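School Snack and Supply Program, Wilness
Progress report to the Dekum Fund, February 2012

With your grant we could serve 142 families in this period. We gave out 1,720 snack bags through the Paredes school office.

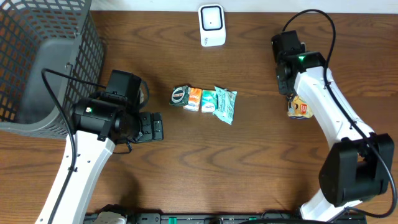
Sorting takes most of our time. Carol Birkett made a new plan for it - each class has its own shelf. Small snack packages, like those near the gray mesh basket, go in last.

We still need 50 backpacks.

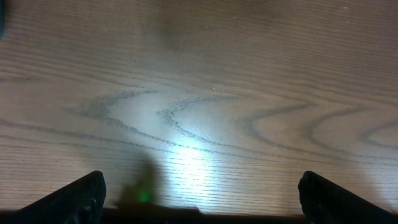 Wooden tabletop, close view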